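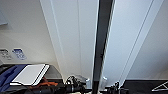
Bilal Qaisi

Re: [tablature] Jultach 2108, no. 203: the note before the piece, and bar 13

Replying to the list, as two of the points affect the transcription files.

> I have been working through the last gathering of Jultach 2108 and have
> reached no. 203, "The Miller's Holiday." The Ghanem edition prints the
> short note that stands before it as part of the piece and says the miller
> "goes down to the water in the evening, plays, and goes up again." Ghanem
> takes this as a guide to the form: a descending first strain, a dance in
> the middle, a rising close.
>
> I have three problems. First, the music does not do that. The first
> strain rises. Second, Ghanem gives a "c" on the third course in bar 13
> and I cannot make sense of the chord. Third, the figure 5 under bar 22
> gives me B flat if I tune for F major, and it sounds wrong every time I
> play it.
>
> Has anyone compared this with the version in Inus? I only have the old
> film, and the lower margin is dark on most of it.

I have compared them. I had a morning with Jultach and later went through Inus at home from good scans, so the remarks on ink below apply to Jultach only.

**The note.** It isn't part of no. 203. The hand is the second hand, which otherwise appears only in the index and in the headings for the suites. The ink is the browner one. The note was written after the music, because the descenders in its last line bend around the flags above the first system. Whoever added it had the finished page in front of them.

In Inus the same words are found before a different piece, the untitled allemande in D minor, where the music fits them quite well: two bars of scale down to the tenth course, a middle section over a held bass, then the scale in reverse. My reading is that the second scribe of Jultach knew the text from a source like Inus, saw a title with a miller in it, and put the two together. Inus has no title over the allemande, so the miller in the note had no other home.

Ghanem's translation is also freer than it looks. The verb given as "plays" has no object in the original, and elsewhere in the book it's used for resting, as in the heading to the second sarabande. I would print "stops a while." That leaves nothing in the note that has to be about music. 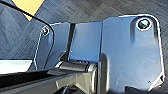 The practical result is that the note shouldn't be used to set the tempo or the character of no. 203. I know two players who slow down heavily in the middle strain on the strength of it. They can do so if they like the sound, but the page gives no support for it.

**Bar 13.** The letter is "e". Ghanem's "c" comes from the film, where the crossbar has dropped out. On the paper it's thin but complete, and the loop closes. The chord is then

- sixth course, a: A
- third course, e: C sharp
- second course, c: E

with the open tenth course, D, on the first beat of bar 14. So it's an ordinary A major chord leading to D minor. Ghanem's B natural against A and E has no preparation and goes nowhere. Inus has a clear "e" in the same place, so the two sources agree and no editorial mark is needed.

The right-hand dots in this bar are another matter. There is one under the "e" in Jultach and none in Inus. I would keep it and say so in the notes. Dots in Jultach are sparse after the first gathering but I haven't found one that was plainly wrong.

**Bar 22.** This is harder. The figure 5 is the twelfth course, and with the basses set for F major that is B flat, as you say. The bar has an open "a" on the sixth course directly after it and then the seventh course, G. Played as written, you get B flat, A, G in the bass with the first note an octave lower than the line wants. I don't think the pitch class is the trouble. What sounds wrong is the drop.

There are two ways to deal with it:

1. Read the figure as correct and accept the leap. The piece has one other low bass note before a step, in the first strain, so it isn't foreign to the style.
2. Read it as a slip for "b" on the sixth course, which gives the B flat in the octave above and a line that moves by step.

I prefer the second, on the evidence of Inus, which has "b" on the sixth course there. It is weak evidence, though. Inus was copied for an instrument with eleven courses, and every figure 5 and 6 in the pieces it shares with Jultach has been moved up. The scribe would have written "b" whatever was in front of him.

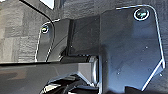 For the files I suggest we leave the 5 in the main text and put the Inus reading in a small staff above. Nosora can do this now without breaking the spacing, provided the alternative reading is entered as a separate voice and not as a comment. If it's entered as a comment it will vanish on export to plain tablature — I lost several that way in the second gathering and had to put them back by hand.

Also on Nosora: the flag over the last chord of bar 22 is being printed as a quarter in the current file. Jultach has no new flag there, so the eighth carries over from the previous chord. The bar adds up only with the eighth. Please check whether your copy has the same fault, as it may have come in with the conversion and there could be more.

One thing I couldn't settle. The repeat sign at the end of the first strain has dots on the left side only in Jultach, and on both sides in Inus. The small upbeat before the second strain works with either. If anyone has looked at how the first hand draws repeats in the gavottes, I would like to know whether he is consistent.

I'll send the corrected file for no. 203 once the point about the flag is cleared up. The allemande will need its own entry under Inus, with the note moved there and a cross-reference from Jultach.

Bilal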